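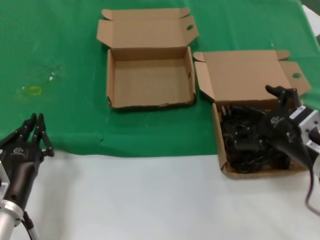 PLENHAM, December

By Iman Salem

Print this page | E-mail this page

The Naciri Street Repair Library is looking for people to join our winter sorting and mending program, and we would love to hear from you, whether you have been fixing radios since you were ten or have never opened the back of one in your life.

If you haven't come across us yet, we lend out small household electronics to families, students and anyone who has just moved to town and needs a lamp or a charger until they get settled. Last year we made nearly 3000 loans, and a good many of those things came to us in a box from somebody's closet with no note and no matching cord (we do love you all, but please, a note!). Cables come to us in tangles, and a patient person with a cup of tea can do wonders with them.

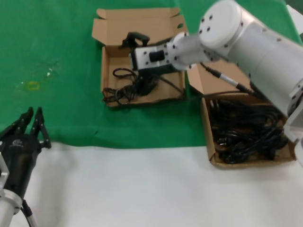 What we are asking for

Two evenings a month from January through the end of March, starting at 6:30. You would sort donations, match power cords to their devices, label everything and, if you like that kind of thing, learn to test and mend. Tarek Ashour runs the mending bench and will happily show you how to hold a soldering iron. You should be 16 or older, comfortable sitting for a couple of hours, and willing to ask when a label makes no sense to you. We have room for plenty of people, and couples, neighbors and whole book clubs are welcome to sign up together. Soup is served at eight, and bus fare is paid back on the night.
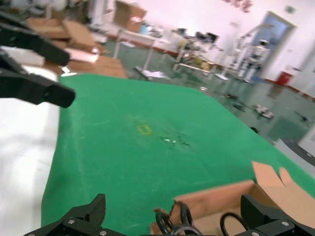 Reda Filali wrote to us after last winter's program that she had signed up to get out of the house and stayed for the company, and that she now mends her own headphones, "badly, but they play." She also asked us to mention that the side door sticks and needs a good push.

To join, call the front desk any afternoon and ask for Iman, or leave your name and number in the book by the door. Please let us know by the middle of the month.

Print | E-mail to a friend

Recent notices
Evening desk help needed, Plenham Reading Room
Trerus Choir seeks altos
Lamp loans: new winter hours
Thank you to our soup cooks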